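Search the notebook Enter keyword Go

21 Jan 2019
Small-item sorting, round table, entry 7

Continued from the Waltarer shelf list. Aim for this entry: settle which small household items belong in the red metal box and which get their own place, so that the layout can be written down before the February inventory. Work surface is the round table with the patterned cloth left on. The quilting helps – clippers and similar flat metal things don't slide on it the way they do on the bare bench.

Working rule carried over from entry 412: anything that rolls goes in first, anything flat goes in last, and anything with a hinge is closed before it goes in. Lids are treated as separate items until a base is found for them. Sharp items are not to sit directly against wrappers or tubes.

Position of the loose items before assignment: round lid with its open side up, nail clipper beyond it, white-framed sunglasses to the right with the temples crossed. Box on the left, open, bottle lying diagonally in it. 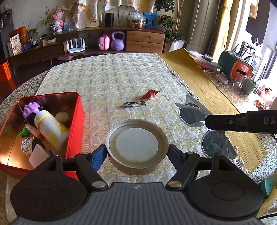 Parsons wrote in the margin that the lid should not count as a loose item at all, and that a lid with no base in sight after two passes ought to go straight to the spares tray, or it will be moved from pile to pile until February. Agreed in part. The spares tray is full of Mukley jar tops at present and I don't want to mix tin with plastic. Lid stays on the list, marked "unmatched".

Assignments so far:

Box: bottles, tubes, small containers with labels. Labels facing up where the shape allows.
Flat pouch: nail clipper, tweezers, file.
Open tray: sunglasses. They take up too much of the box for their weight, and the lenses scratch against the clipper.
Discard: crumpled wrappers, after checking that they are empty.
Undecided: the lid.

The purple figure is a problem. It occupies a corner of the box and the rest has to be arranged against it. Options are to stand it upright or give it to the toy drawer. Toy drawer preferred, but the Grasel dividers for that drawer have not been fitted, so it stays where it is.

Note on the bottles. Those with printed bodies are easier to sort by the band color than by the text, which is small and runs round the side. For the written layout I will use band color first and cap color second. White caps are too common to be of use alone.

The yellow runner on the right half of the table should be kept clear for items that have been assigned. The lace edge makes a good boundary line, but things with rough edges catch in it. Lift across, don't drag.

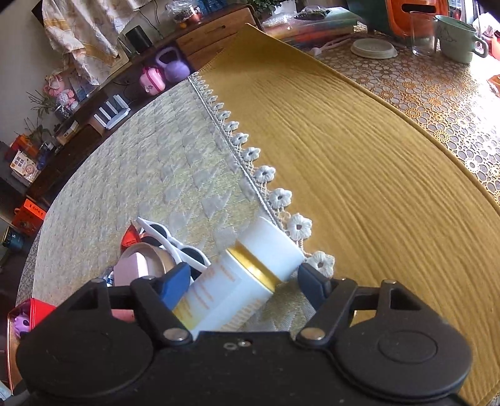

White container with gold band near the lid, by the lace edge of the runner.

To do:
– measure inside height of the box with the lid off
– find out if the Grasel dividers come in a shallower size
– second pass for the base of the round lid
– copy band colors to the shelf list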